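Changer d'opérateur sans perdre son numéro
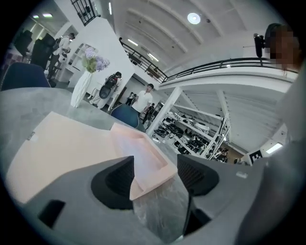
Vimala Poojary

2018-02-26

J'étais chez Muvel depuis octobre et la facture montait tous les mois. Je suis passée chez Kendden la semaine dernière, avec le même numéro.

Il faut d'abord appeler le serveur vocal pour obtenir le code de portabilité. Il arrive par SMS. Ensuite on le donne au nouvel opérateur au moment de la commande, et c'est lui qui résilie l'ancien contrat. Surtout ne pas résilier soi-même, sinon le numéro est perdu.

La carte SIM est arrivée en 2 jours. La ligne a été coupée un matin pendant 36 minutes, puis j'ai redémarré le téléphone. Les SMS de la banque ont mis plus longtemps à revenir.

Il me reste à renvoyer l'ancienne box. L'étiquette de retour se télécharge dans l'espace client, rubrique Contrat.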